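A Day Among the Kitchens at Skendach

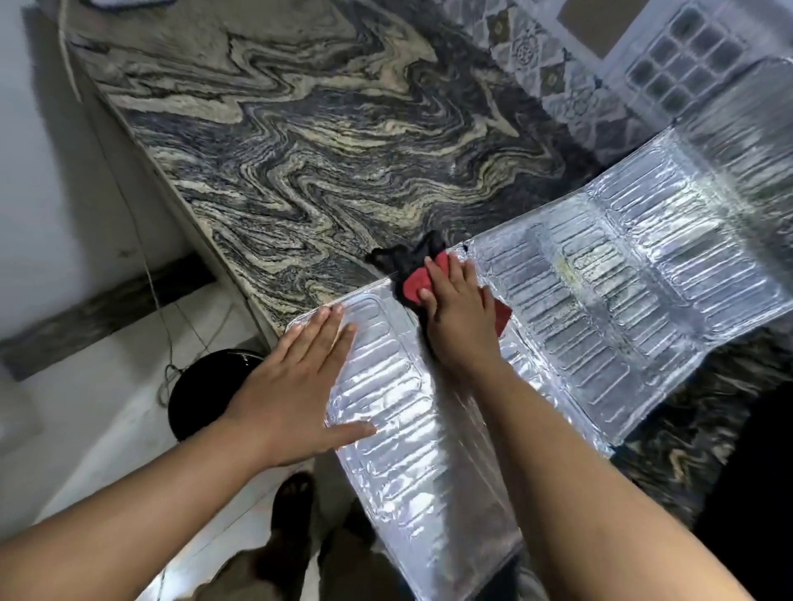
Smoothing an embossed foil sheet over a granite counter, cloth under the right hand.

I had been trying to get myself invited to Skendach ever since May, when a reader wrote to tell me that there was an outfit in Clarthorpe gathering recordings of housework so that robots could one day learn from them. I have a soft spot for any visit that involves both machines and kitchens (my family will confirm this, with some eye rolling), so when the open day was announced I signed up before I had even worked out how to get there. The answer, if you are planning the same trip, is the slow train and then a walk up James Street, uphill the whole way, with a very good bakery on the left at just the point where you need one.

We were a group of 19 visitors, and they sat us down first with coffee in a long room over the offices. I had pictured rows of robot arms. The project is called Estider, and most of what it collects comes from people doing chores in homes, with the view taken from head height so that both hands stay in sight as much as possible. The robots come later, in another building, and we did get to them after lunch, but our guide was quite firm that the hands come first. She had been doing this work for 4 years and talked about it the way my aunt talks about bread, with great patience and a lot of detail about what goes wrong.

The part I enjoyed most was the session on foil. I would never have guessed that anyone could talk for most of an hour about lining a kitchen counter, and I would happily have stayed for another! The foil is the heavy patterned sort, pressed into rows of long rounded ridges, and it shines like anything. That shine is a real headache for a learning system. A bright streak on the metal moves when the head moves, while a crease stays put until somebody pushes on it, and the system has to sort out one from the other. Put the same foil on a stone counter with dark and cream bands zigzagging all over it, and then bring it up against a patterned tile backsplash, and you have plenty of lines in the picture that have nothing to do with where the sheet ends.

The other trouble is that foil remembers. A towel can be shaken out and started over, but a sheet of foil that has been folded into panels keeps its wrinkles, and so every attempt begins a little differently from the one before. Our guide said they had come to like this. They ask for 250 examples of a task before they try any training on it, and with foil the variety more or less takes care of itself.

We spent a long time on what the two hands are up to. One lies flat with the fingers spread, and the other is farther up by the seam, pressing on a bunched cloth where the foil meets the bare stone. A person does this sort of thing without a thought. For the recordings, though, someone has to go back afterward and label it all: which hand is holding, which is pressing, where each contact begins and ends. We were given a short clip and a sheet of paper and told to try it ourselves. It took me almost 2 whole cups of coffee to get through mine, and my neighbor and I disagreed about nearly every line -- she counted a light touch as contact and I had not. The guide was delighted by this. The labelers have the same argument, she told us, and the written rules get longer each time they do.

I asked whether they tidied up the kitchens first. They don't, or not on purpose. If there is a bucket on the floor or a bit of wire trailing about, it stays, and the person wears whatever they would wear at home, sandals included. A robot that has only ever met bare rooms would be in for a shock at my house, so I was glad to hear it.

After lunch (soup, and an excellent cheese roll) we crossed the yard to see a pair of arms attempt a much smaller piece of foil on a plain board. They were slow, and the sheet slid away from them twice, and on the third go they got a corner down and held it while the other gripper crept along the edge. The whole group clapped. I clapped too, rather louder than was dignified.

Some practical notes for anyone tempted. Wear flat shoes, as the stairs at Skendach are steep. The shop is only a table by the door, but they sell a nice notebook. Booking is by email, and they answer quickly. The last train back from Clarthorpe leaves earlier than you would think -- I caught it with my coat half on and a bag of buns under my arm.

Posted Oct 11, 2021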